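## 4. Preparing the Floor and Leveling the Cabinet

You have unpacked the Hakley 926 dehumidifying cabinet, counted the feet, and found the bag of shims that was taped under the lid. Section 3 covered all that. If you skipped Section 3, the shims are taped under the lid.

The Hakley is a tall, narrow cabinet with a water tank at the bottom and a fan at the top, and it has strong opinions about being upright. A cabinet that leans will still run. It will also hum, drip into the wrong tray, and shut itself off in the middle of the night with a tilt fault (code E2), usually with a load of wet boots inside.

Allow an evening for this section.

### 4.1 Choosing the spot

1. Pick a place on a hard floor. Tile, concrete, and sealed wood are all fine. Carpet is not, even the thin kind that you have stopped thinking of as carpet.
2. Keep the cabinet at least a hand's width from the wall behind it. The exhaust leaves from the back, and it would like somewhere to go.
3. Check that the power cord reaches the outlet without being stretched, stapled, or run under a rug. Extension cords are not supported. Neither are two extension cords.
4. Open the door all the way in your imagination, then open it in real life after you have placed the cabinet. The two results often differ. The hinge can be moved to the other side (see Section 6), but it is a long job and best discovered early.

> **Note:** Basements with a floor drain almost always slope toward the drain. The slope is deliberate and the builder was proud of it. You can still use the spot, but you will need the shims.

### 4.2 Cleaning the floor

The feet are soft rubber and will grip a clean floor well. On a dusty floor they grip the dust.

1. Sweep the area, including the part you think will be hidden.
2. Mop with plain water. Soap leaves a film, and wax leaves a skating rink.
3. Let the floor dry fully before moving the cabinet onto it. Grout lines take longer than tile.
4. Run your palm over the tiles where the feet will stand. You are feeling for lips, chips, and the one tile that was set on a Friday.

If a tile rocks or sounds hollow when tapped, choose another place for that foot. The cabinet weighs more full than empty, and the tile will not improve with time.

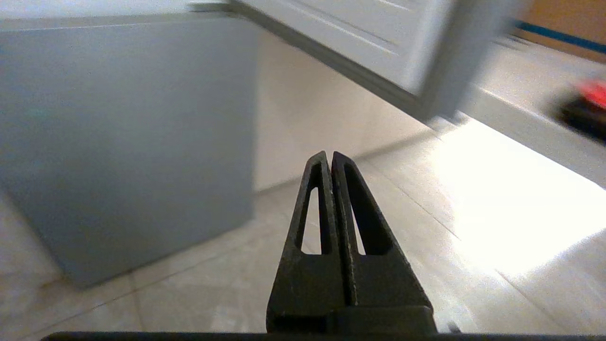

*Fig. 4-1. Pale beige floor tile, with a closed two-fingered gripper in front.*

Light tile shows grit more readily than dark tile. Owners of dark floors should sweep twice, on faith.

### 4.3 Placing the cabinet

**Caution:** Two people are needed for this step. One person and a determined attitude do not add up to two people.

1. Empty the cabinet. Take out the shelves, the boot rack, and the manual, which somebody always puts in there for safekeeping.
2. Tape the door shut. Painter's tape is best. Packing tape holds beautifully and takes the finish with it when it goes.
3. Tip the cabinet back slightly and walk it into place on its transport corners. Do not drag it. The feet are screwed in by hand and will unscrew themselves in protest.
4. Lower it gently until all four feet touch the floor.
5. If the cabinet has been lying on its side at any point, let it stand upright overnight before plugging it in. This applies even if it was "only for a minute" in the back of the car.

### 4.4 Leveling

You will need the small wrench from the parts bag and a spirit level. The level app on your phone will do in a pinch, provided the phone's case is flat and you remember to take the phone back afterward.

1. Place the level on top of the cabinet, side to side.
2. Turn the front feet until the bubble sits between the lines. Turning a foot clockwise (seen from above) lowers that corner. If you are lying on the floor looking up at it, everything is backward, and this accounts for most of our telephone calls.
3. Turn the level front to back and repeat, using the rear feet.
4. Go back to step 1 and check again. Fixing the second direction has spoiled the first. This is normal. Three rounds are typical.
5. Push on each top corner with one finger. If the cabinet rocks, the foot diagonally opposite the moving corner is usually the short one.
6. When nothing rocks, tighten the locknut on each foot against the base. Snug is enough.

If a foot is screwed all the way out and the corner is still low, screw it back in halfway and slide a shim under it, thick end outward. Use no more than 2 shims per foot. Folded cardboard is not a shim. It works perfectly for a week.

> **Note:** The feet on cabinets with serial numbers below 1536 have a coarser thread and need smaller turns. The serial number is on the plate inside the door, under the sticker telling you where the serial number is.

### 4.5 Telling the cabinet it is level

The tilt sensor does not know what level is until you show it. Do this after the locknuts are tight.

1. Plug in the cabinet and wait for the display to stop blinking.
2. Hold **Menu** and **Dry** together until the display reads `SET`.
3. Let go and step back. Do not lean on the cabinet, open the door, or rest your coffee on it.
4. Wait for the beep. One long beep means the setting has been saved. Three short beeps mean something moved, possibly you.
5. Press **Menu** once to leave.

If you get three short beeps several times in a row, look for a washing machine. A spin cycle in the next room is enough to upset the sensor on a wooden floor. Wait for it to finish and try again.

### 4.6 First run

1. Slide the empty tank in until it clicks. If it does not click, take it out, turn it around, and tell no one.
2. Close the door and choose **Short**.
3. Let the program finish with nothing inside. A faint smell of warm rubber is expected on the first run and should be gone by the third.
4. Check the floor under the front edge. It should be dry. A few drops mean the cabinet leans forward, so return to 4.4 with our sympathy.

### 4.7 When it still isn't right

| What you notice | Likely reason | What to do |
|---|---|---|
| Code E2 soon after starting | Sensor never set, or set before leveling | Repeat 4.5 |
| Code E2 only when loaded | Loose locknut, or a shim on the move | Check the feet, then repeat 4.4 and 4.5 |
| Steady hum | Cabinet touching the wall or a baseboard | Pull it forward |
| Rattle that stops when you open the door | Boot rack not seated in its slots | Lift and reseat the rack |
| Rattle that stops when you walk over to it | Unknown | Walk over to it |
| Door swings open by itself | Leaning forward | Lower the rear feet a half turn at a time |

For spare feet, order part 289 from the parts list at the back. They come as a set of four. We are aware that you only need one.

> **Caution:** Unplug the cabinet and empty the tank before moving it, even a short distance, even to get at something that rolled underneath. After any move, repeat 4.4 and 4.5 in full.

Section 5 covers loading, shelf heights, and why wool goes at the top.

*Section 4 revised 24 March 2021 by Noémi Sipos. Replaces the loose yellow sheet supplied with earlier cabinets, which had the clockwise and counterclockwise arrows swapped.*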